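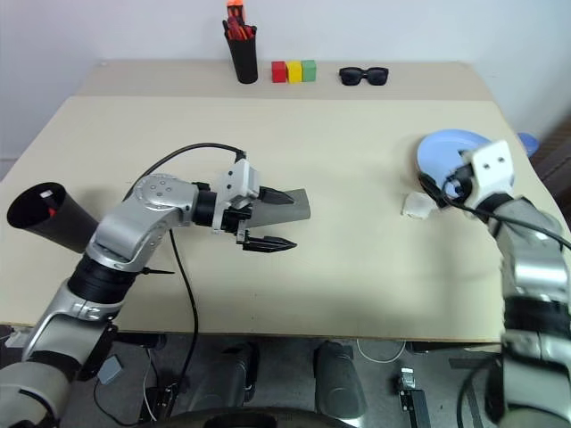 Tendgate Community Garden
Minutes of the December members' meeting

Opened at 6:40 pm in the back room of the Drallton library. The November minutes were approved with one fix: the leaf pile belongs to the north side, and we had it on the south.

1. The season just gone

What a year! The squash did so well that people were leaving bags of it on each other's porches, and the beans kept going right into the first cold nights. Our membership now stands at 113 households, the most we have ever had, and several new members came along tonight (welcome, and thank you for bringing the corn bread). The tomatoes on the low beds got blight again. Members who grew there this year agreed to put in onions or greens next spring and give the soil a rest from tomatoes.

2. Seed order

We are going with Pereyra again. The peas and the chard came up beautifully last spring and everyone who spoke wanted the same ones back. A member asked for more flowers this time, especially zinnias and tall sunflowers along the fence, and there was a lot of happy noise in favor of that – the order will include both. Requests go on the sheet in the shed or can be sent by email before the end of December. Please write the name of the variety and your bed number. Last year we had three lines that just said "beans."

3. Water

The hose tap by the gate drips and has done so since August. A quote from Urko came to $136 for a new tap and a frost cover, with the work done in one visit. Agreed, all in favor. Until then the water stays off at the main valve, so bring a can if you are looking after anything under cover.

A longer talk followed on rain barrels. The shed roof could fill 2 big ones, one on each corner. Several people have barrels at home and told us how well they work, and the meeting got quite carried away with the idea of a third one by the compost. We settled on the pair at the shed first. Prices to come to the next meeting.

4. Money

The balance is a little over last winter's, thanks mostly to the plant sale. We applied in the fall for a town grant of $2000 to rebuild the raised beds and put in a wider path for wheelchairs and strollers. No answer yet. If it comes through, work would start in March, and we will need plenty of hands for moving soil.

5. Compost

Bay one is finished and it smells wonderful. Take what you need, but leave the fork in the bay. No cooked food please, and no more pumpkins with candle wax in them.

6. Other business

Seed swap: yes, again, in February, same room if we can get it. Bring envelopes.
The key box code will change in January. Members will get the new one by email.
A pair of green gloves and a thermos are waiting in the shed.

Closed at 7:55 pm. Next meeting in January, 6:30 pm, same place.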